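About Millthorpe Tables

We make tables, and we love making them! Millthorpe started in a rented garage with one sander and a pile of boards, and these days we fill a whole shop on Venesov Street. Every top still gets finished by hand, one at a time, and we still argue happily over edges and corners.

Our matte dark grey top is the one people ask for most. It's smooth and flat, with a quiet color that goes with pretty much anything (we eat lunch on one every day). We offer it in 4 sizes, with the Flisness or the Nagano base.
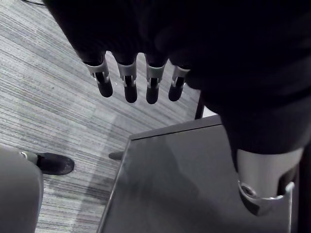
Come and see us

The shop is open to visitors all year except for two weeks in August. Bring your room measurements, a chair if you can carry one, and any odd ideas you've been saving up. We'd love to hear them!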